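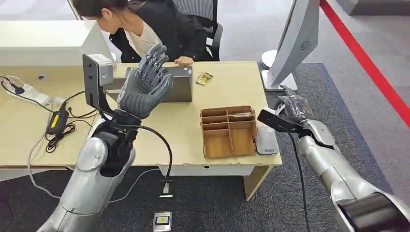

Graciela Henríquez argued in her written reply to our first draft budget that a lab should never order the arms before it has priced the hands, the wrists and the cables. We had done it the other way, and this section sets out what we changed.

Figure 3. Two-arm station at a desk, with a camera mounted on the wrist of the raised hand and an operator seated behind a laptop.

4.2 Planning the equipment order

The first draft listed one line for the station and one line for spare parts. The quote from Plovard covered both arms and their control software. It did not cover hands, wrist cameras, mounting brackets, or any cable longer than the standard length. Those items came from Hourani and Wodex under separate orders, with separate shipping charges, and the last of them was approved in May. By then the arms were already on site.

For the second draft we split the order into 3 groups. Group A holds anything without which the station can't move: arms, hands, controllers, power supplies. Group B holds sensing, including the wrist cameras and their brackets. Group C is what the first draft had called "miscellaneous," mainly power strips, adapters, cable, desks and storage for small objects. Group C was the cheapest of the groups and caused the most purchase requests. We now give it a fixed allowance of $1,000 per station, to be spent without a separate request for each item.

Cable length needs its own line. As Figure 3 shows, cable leaves the wrist in a loop and hangs past the edge of the desk. A length measured along a straight arm is too short once the elbow bends and the wrist turns. We add 40 percent to the straight measurement and order one spare of each type.

Hands were budgeted as wearing parts. We set aside 20 percent of the purchase price of each hand per year for fingers and tendons. The Ulten service plan was considered and left out, as it required shipping the whole forearm back for any repair.

Operator time was the largest omission. The first draft treated the station as equipment only, but someone has to sit with it, set out objects and watch the recordings. We now enter those hours in the same table as the hardware, so that a second station can't be approved without the staff to run it.

Comments

Zulema Cisternas
Does the Group C allowance carry over if you don't spend it? Ours gets taken back and we end up buying power strips we don't need.

mbr_lab
We got burned on brackets too. Two vendors, two bolt patterns. I would put them in Group A.

Zulema Cisternas
Agree on brackets. I'd also like to see the table with the operator hours, if it can be shared.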